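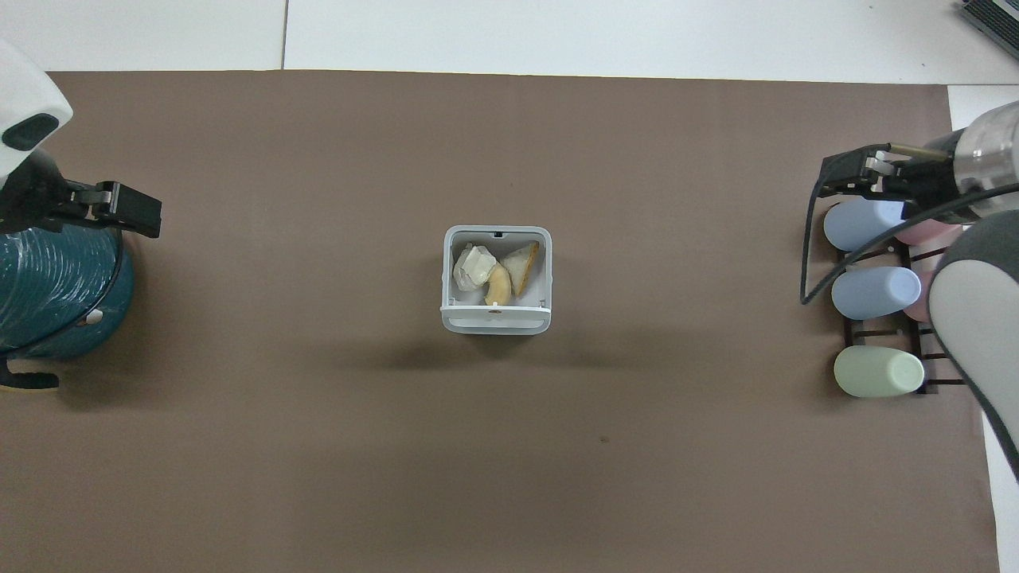
About Purves Cookery School

Hello, and thank you for coming to find out who we are. Purves is a small cookery school for adults who would like to feel more at home in their own kitchens. Some of the people who come to us have cooked for forty years and are bored stiff with their own dinners, and some have never boiled an egg without ringing their mother first, and we put them side by side because they get on so well. We teach in the daytime and in the evening, we keep the classes small, and we always sit down together at the end to eat.

How we began

The school was started by Yupin Chaiyaporn, who had spent a good part of her working life in hotel kitchens and had come to the end of what she calls "cooking for people I never saw". She wanted to see faces. She began with a single evening class in the back room of a carpet shop on Zultard Lane, with two camping stoves, a borrowed fridge and a whiteboard that still had carpet prices on it, and six people came. The first thing she taught them was a plain omelette, and the second was what to do with the herbs that go black at the bottom of the fridge. All six came back the following week and two of them brought their sisters.

We stayed on Zultard Lane rather longer than anyone meant to. The carpet shop was very patient with us (the smell of frying garlic gets into wool and doesn't leave), but when the chance came to take the ground floor of the old Dratura building we said yes before we had properly worked out the rent. It had been a button warehouse, then a dance studio, and there is still a mirror along one side of the corridor which makes everybody stand up straight on their way in. We moved over one very cold February and opened with soup.

What we teach

Most of our regular classes are about everyday food: soups and stews, bread, pastry, fish, vegetables that aren't just boiled, and the sort of supper you can get on the table when you've come home late and cross. Yupin's Thai classes fill up first every term, and her curry paste weekend has a waiting list, for which we do apologise. We also run a gentle course for people cooking for one, which was suggested by a student after his wife died and has turned into one of the friendliest groups we have.

The course we're proudest of is probably Arkano, our year-long programme for people who think they might like to cook for a living but can't give up their jobs to find out. It adds up to 208 hours of teaching, all in the evenings and at weekends, and it covers knife work, costing a menu, food safety, and how to stay kind when four pans are going at once. Past students have gone on to run market stalls and café kitchens, and one very cheerful person went straight back to accountancy and says she has never been happier.

How a class works

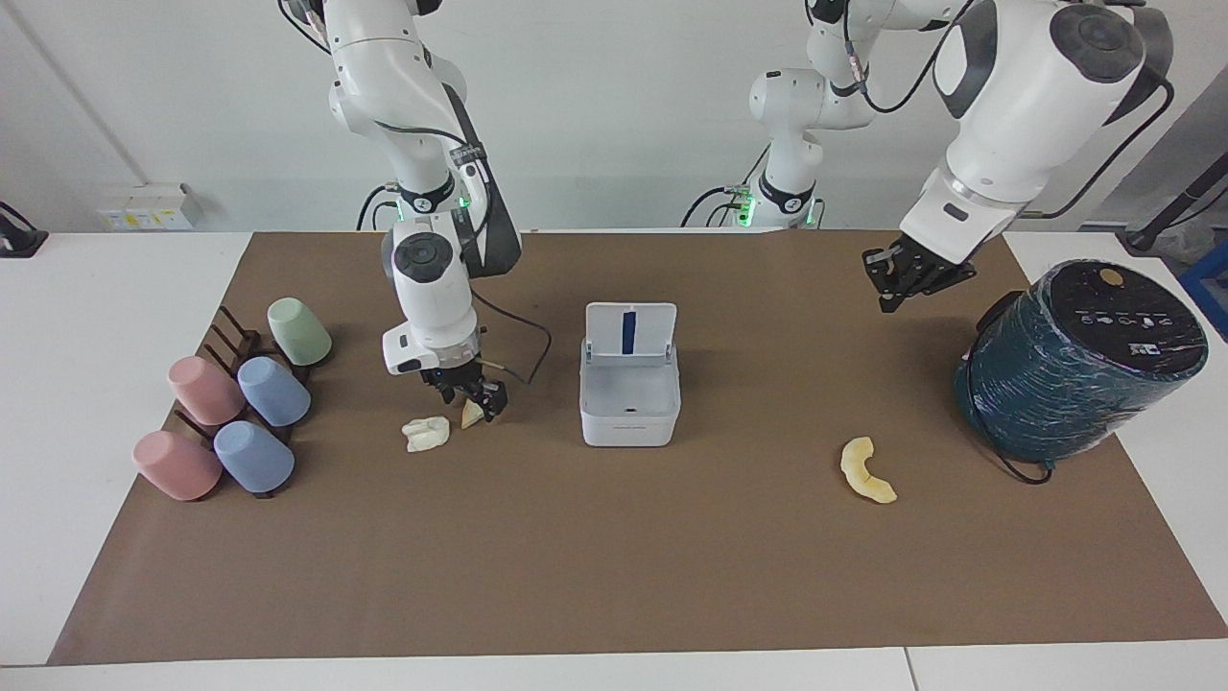
Tasting comes before cooking in almost every class we run, and new students are often surprised by how much time we give it. You can't season a dish if you haven't learnt to notice what it tastes like, so we spend the first part of the session passing things round and talking about salt, sharpness, sweetness and fat, in whatever words people happen to have. It's a messy business, and we like a big sheet of brown paper over most of the white table, the way it's laid out in the photograph, because you can write "too sour" or "more please" next to whatever you've just tried. After that the aprons go on and the noise goes up. Our teachers show a dish once from start to finish, then you cook it yourself with somebody nearby to help, and nobody minds if it goes wrong. Burnt onions have started some of our best conversations.

Everything you need is provided, including the washing-up gloves, so please just bring a box to carry your leftovers home in and wear shoes you don't mind getting flour on. If there's something you can't eat, tell us when you book and we'll plan the recipes around you.

Our place in the neighbourhood

In May 2023 we held our first long lunch, with the tables pushed end to end down the corridor and out into the yard. We had planned for 200 guests and ended up serving 529 bowls of noodle soup, some of them to people who were only walking past with their dogs. We ran out of bowls twice. It was such a happy day that we've kept the lunch going, and the money it raises pays for free places on our beginners' courses. If the fee is what's stopping you, please do ask about one of these. A short chat with Yupin is all there is to it, and she will almost certainly give you tea.

Come and see us

You're welcome to look round before you book anything. The door is the green one at the side of the Dratura building, and the bell works if you press it hard. If we're in the middle of a class, come in quietly, find a stool, and somebody will hand you a spoon.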